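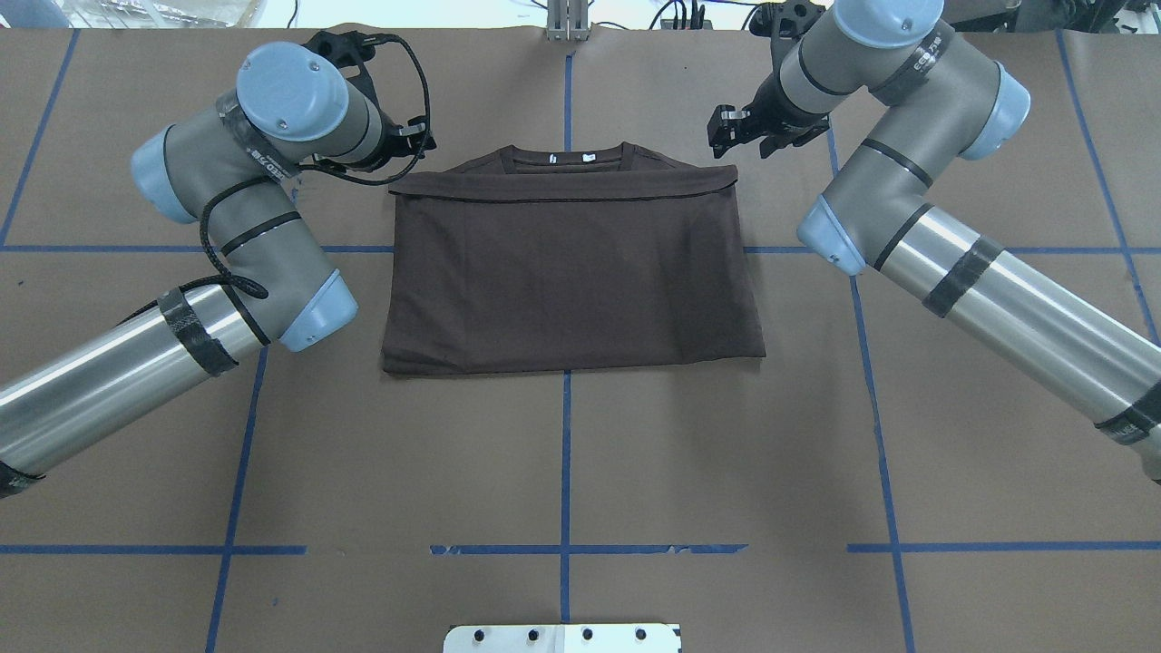 »Wer glaubt, er könne ein T-Shirt falten, soll es mal mit zwei Greifern versuchen«, sagt die Teamleiterin. Seit Juni bringt ihre Gruppe bei Warko in Tadholm Robotern das Zusammenlegen bei, per Fernsteuerung, Hemd für Hemd. 526 Vorführungen sind gespeichert. Wie viele davon vorzeigbar sind, möchte sie lieber nicht beziffern.

»Der Arm lernt ja alles mit, auch mein Zögern. Wenn ich dreimal am Ärmel herumzupfe, hält er das für Handwerkskunst.« Neulinge bekommen deshalb erst einmal 40 Durchgänge, die gleich wieder gelöscht werden. Beleidigt sei darüber nur einer gewesen, und der habe vorher im Einzelhandel gearbeitet.

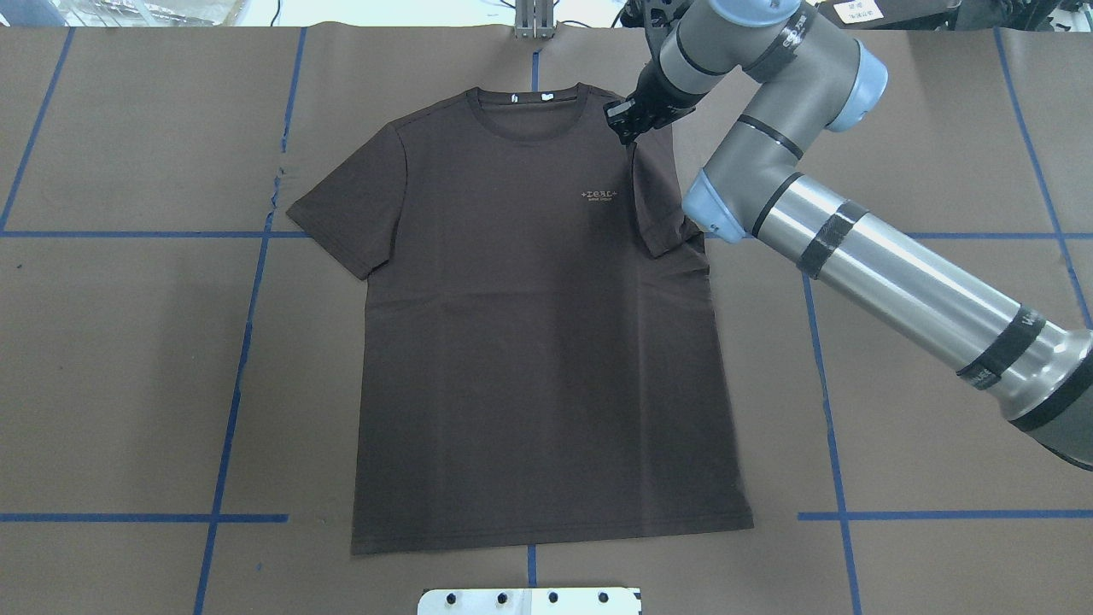 Redaktion Calvo

Am schwierigsten sei der Anfang. Zwei Finger, kein Gefühl darin, und der Stoff liegt flach auf dem Tisch. »Man greift eine Lage und hat beide. Oder den Tisch.« Die Kollegen in Brultville führen ihre Arme direkt mit der Hand, was eleganter aussieht – und abends im Rücken zu spüren ist. Sie selbst bleibt bei der Fernsteuerung, im Sitzen.
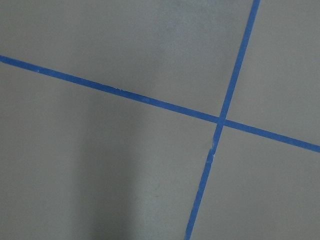

Blaues Klebeband auf grauem Grund, aufgenommen von der Kamera am Handgelenk.

Ob sie zu Hause noch Wäsche faltet? »Ich habe einen Sessel«, sagt sie. »Da liegt alles drauf.«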